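Home | News | People | Food | Archive | Contact

The Woman Who Saves Savavdale's Toys

By Chang-ho Yook
Apr 19, 2026

Edith Cuervo had the kettle on before I found the right door, and she was already telling me about her grandmother's tin bus. It had lost its wheels long before she was born, she said, and she loved it all the more for that - she pushed it along the kitchen floor on its belly until the paint wore away.

She has been mending toys in Savavdale ever since she retired from the post office, and she thinks she has sent 526 of them home again. "I wrote each one in a notebook," she told me, pouring the tea. "The first was a duck."

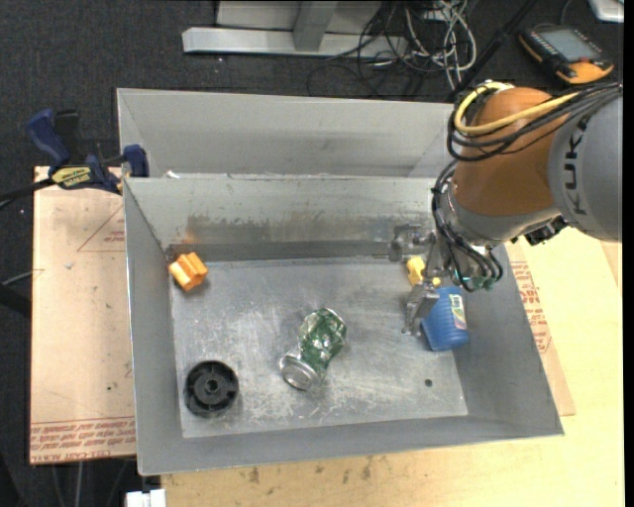 Photo: Junthorpe Parts

Most of what she needs is small and plastic, and much of it is no longer made. "People bring me a truck and say, it's only a wheel," she said, laughing. "Well, only a wheel can take me till May!"

She charges nothing, though there is a jar by the door, and last year it paid for paint, glue and a very good lamp. I asked whether she ever turns anything away. She thought about it for a long while, and offered me another cookie. "Dolls with real hair," she said at last. "I never could get the knack of hair."

Recent stories
Mamani Bakery Turns 100
Trollo Footbridge Opens to Walkers
500 Tulips for the Library Lawn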